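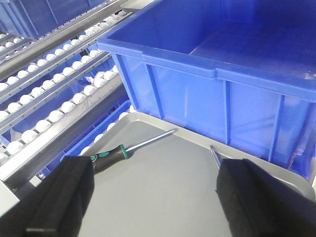 Plulham Community Tool Library will open a second lending counter in the former Bassey hardware building in July 2018, giving residents of the east side a place to borrow hand tools close to home. The new counter will carry 1,479 items, from clamps and levels to tile cutters. Small tools will be checked on light grey trays, where a long screwdriver with a black and green handle can be looked over from grip to tip, and blue plastic bins will be used for sorting. Each tool will be inspected on its return and again before it goes back on loan.

The library was founded by the Tuleck Foundation to reduce the cost of home repair for local households. Demand at the original Ema Street counter has grown steadily, and more than 50 families are on the waiting list for membership. Those families will be offered places first.

Membership at the Bassey counter will be open to adults who live in Plulham. Borrowers may keep hand tools for 2 weeks and may renew a loan once if no other member has requested the item. Power tools will remain at Ema Street, where staff are trained to demonstrate their safe use.

The library also welcomes gifts of used tools in working order. Screwdrivers, wrenches and pliers are needed most. Donors are asked to wipe tools clean and to tape over any sharp edges before bringing them to either counter during opening hours.

Membership forms and a full list of tools are available at the Ema Street counter.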